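Skukell Home Chore Kit, Set-up Guide
Section 4: Preparing the table and doing the first session

Contents of this section
4.1 Before you begin
4.2 What the kit can do today
4.3 Choosing and clearing the table
4.4 Holding the gripper
4.5 Recording a chore
4.6 Letting the arm try
4.7 Problems and what to do

4.1 Before you begin

Please read Section 3 (charging and pairing) first. The hand-held gripper must be charged and must show a steady light before you start. If the light is blinking, the gripper is still looking for the base station, and nothing you record will be saved.

You need a table, one or two household objects, and one quiet hour. For the first session we recommend to work without the arm. The arm stays in its box until step 4.6.

4.2 What the kit can do today

Many customers write to us and ask if the arm can already clean the kitchen. It can not. We prefer to say this on the first pages, so you are not disappointed later.

In our workshop at Fover we taught the arm to take one object from a table and put it in another place on the same table. With 50 recordings of one object, the arm did this well on the table where it was taught. When we moved it to a different table, with another color and another light, the results became much worse. With 200 recordings, made on several tables, it was again good enough to show to visitors. It was still slower than a child of six.

Chores which work now, if you have patience:
Moving a single cup or bowl
Putting a dry sponge in a tray
Pushing small objects to one side of the table

Chores which do not work yet:
Folding clothes
Washing anything, or wiping with water
Taking an object from a full drawer
Any chore with glass, knives or hot food

NOTE: The list will change. The version of the software decides what is possible, so look at the list again after each update.

4.3 Choosing and clearing the table

1. Choose a table with a flat top which does not shake when you lean on it.
2. Remove the tablecloth. The fingers catch the cloth easily, and then the cloth comes together with the cup.
3. Look for reflections. A light wood top is good, but a shiny one can give a bright patch in the middle where the camera sees very little. Close the curtain a little or move the lamp, until the patch is weak.
4. Put the object on the far side of the table from you. Leave free space between the object and the gripper.
5. Keep a distance of 25 cm or more between the object and the edge of the table.

NOTE: A white object on a light table is more difficult than a dark one. If this is your first session, take a colored cup, and try the white objects when you have more experience.

4.4 Holding the gripper

1. Hold the handle with your whole hand, the trigger under the first finger.
2. Do not press the trigger yet. The two green fingers should stand open, with the flat pads on both sides of the gap.
3. Check that you see the tips of both pads in the preview. If only one is visible, the camera mount has turned. Loosen it, straighten it and close it again.
4. Check the brass bushings at the joints of the green links. They must sit fully in their holes. A bushing which comes out makes the finger crooked, and the recording is then useless for the arm.
5. Lower the gripper over the table until your preview looks similar to the start position.

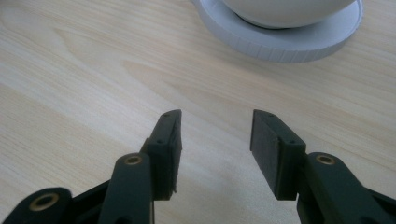 Page last changed: 5 Jun 2026 (J. Cavalcanti)

The start position has open fingers, nothing between them, and the object well beyond the tips. Please begin every recording in this way. When some recordings start close to the object and others start far away, the arm learns to hesitate.

CAUTION: Keep your free hand away from the links. The joints can pinch the skin when the fingers close.

4.5 Recording a chore

1. Press the record button one time and wait for the short sound.
2. Move toward the object slowly, as if you carry a full cup of soup.
3. Close the fingers on the object. Stop pulling the trigger when the object is held.
4. Lift it, carry it to the new place and put it down.
5. Open the fingers and move back before you stop the recording.
6. If the object falls, delete the recording and do it again.

The memory has place for 4000 recordings. You will be tired before it is full.

4.6 Letting the arm try

1. Attach the arm to the table with both clamps (see Section 2).
2. Select the chore in the Prunda app and press Learn. Leave it for the night.
3. The next day, put the same object on the same table and press Try.
4. Stay near the red stop button during the whole movement.

CAUTION: Never leave the arm working alone in a room with children or animals.

4.7 Problems and what to do

The arm stops above the object and does not go down.
Usually the light is different from the day of recording. Make ten new recordings with the present light.

The arm closes beside the object.
Calibrate the camera again (Section 3).

The pads slip.
Clean them with a dry brush. If the rough face is worn, order new pads from Đinh, part list on the last page. Loosen the small screws on the pad by hand only.

For questions about this section write to Elaine Cavalcanti at the service desk. The next revision is planned for December.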